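Forums > Workshop Floor > Arms and Grippers > Faults and Stoppages

Left arm stops dead on the tray pick, green light still on
Posted by Khôi Đào, Monday, 9.40 pm

Evening all. I look after the two-arm snack counter at Carkavero, and I've got a fault I can't pin down. The left arm goes down to the tray, closes on a sandwich, lifts it a little and then freezes. No error, base ring stays green, and the right arm carries on as if all were well. It's done it 16 times since the start of September and I'm losing sleep, bless it.

yaneth_p
Oh, I do feel for you! We had something like this at Pondby and it was the wrist cable pulling tight at one particular angle. Have a good look at where it bends before you touch any settings.

Wilfredo Pangilinan
I'd go the other way, with respect to Yaneth. Soft food squashes, the fingers close further than the program expects, and it sits there waiting for a grip signal that never comes. Change the grip width first, it's two minutes' work.

Khôi Đào
Thank you both. Log says 1,781 picks before the first stop, if that helps anybody. It's the soft ones it struggles with, never the bottles.

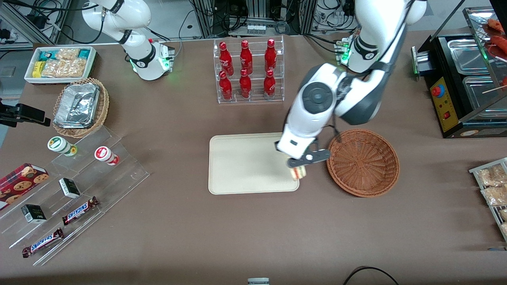 Left arm over the cream tray with a sandwich-like item in the gripper, wicker basket just to the right.

bronia_k
Lovely looking counter, but please tell me you aren't reaching in to free it while the ring is green! A stopped arm can start again. Press the red button on the warmer panel only if you've tested that it cuts both arms, otherwise isolate them properly.

Wilfredo Pangilinan
Bronia's right about hands, though I still say grip width.

Comments (2)

Smaranda Pană: Ours at Dunleavy was the cable, sorry Wilfredo.

nirel_nights: Did you ever get to the bottom of it, Khôi? Mine has started doing the same with the buns.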